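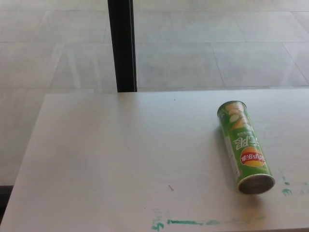 Green Lay's tube on its side on the white table, metal end nearest.

# Can I put a crisp tube in the recycling, and will a homemade lid stand up to anything?

I've got one of those tall Lay's tubes, a green one with what look like cucumber slices printed on it and Chinese writing. We get through them faster than I'd like to admit, and I have 14 of them saved in a cupboard. My sister-in-law swears they make perfect spaghetti jars. I have my doubts. The metal bottom is fixed on, the inside feels coated with something, and every page I read says something different. Half of them say "just recycle it", as if that were a complete instruction.

So, two things. Does the council take these or not? And if I keep them, are they any good for dry food, or will my pasta taste of cucumber crisps until August?

I'd like to hear from people who have tried it. I've seen enough craft pages where somebody wraps a tube in brown paper, takes a nice photo and never mentions it again.

*Posted by Mertens*

---

**Clurberg**

It depends on the council, and I know that's the reply you didn't want. Look for your council's own A to Z list and search for "crisp tube" or "composite tube". Don't go by the symbol on the packet, least of all on one printed for another country. It doesn't tell you what your local sorting plant can cope with.

The trouble with this sort of tube is usually that it's card, foil and metal stuck together. Some places take it and some pull it out. If yours is on the "no" list, you can try cutting the metal end off and putting that in with the tins. I've done it twice with a bread knife and wouldn't call it worth the bother. The edge you're left with is sharp and the tube goes oval.

As for pasta, I kept spaghetti in one for most of a winter. Things I'd pass on:

- Wipe the inside with a barely damp cloth and leave it open for 2 days. Don't fill it with water. I did, the seam swelled and that was the end of it.
- Measure before you get excited. Long spaghetti stuck out of the top of mine and the lid wouldn't go on.
- The smell fades but I wouldn't say it goes. I'd put the pasta in its own bag first, at which point you may wonder what the tube is for.

I never made a lid, so I can't help there. The plastic one that came with it split in the end.

---

**Cendetti**

just bin it, life's too short. they roll off the table every time you lay them down anyway

---

**Drolum**

I don't agree that they're useless, but I do think food is the wrong job for them. Whatever flavour was in there has had weeks to soak into the lining. Cucumber is a mild one, I'll grant you. Try it with an onion one and get back to me.

Mine hold knitting needles, rolled-up wrapping paper offcuts and paintbrushes. A spoonful of dry rice in the bottom stops them tipping over when they're stood up. For a lid I used a circle of thick felt glued to a circle of card, and it's fine for keeping dust out. I wouldn't trust it against moths or damp, whatever the craft pages say. One of them claimed 52 uses for a crisp tube. I read the lot, and a good many were "put something in it".

You don't need 14. Keep three, check the council list for the others, and see whether you've used even those by the time the cupboard fills up again.

---

**Mertens**

Thanks. The council list has "crisp tubes (card with metal base)" under general waste, so that settles that part. I stood one next to a packet of spaghetti and the packet won. Trying the felt lid with paintbrushes, not expecting much.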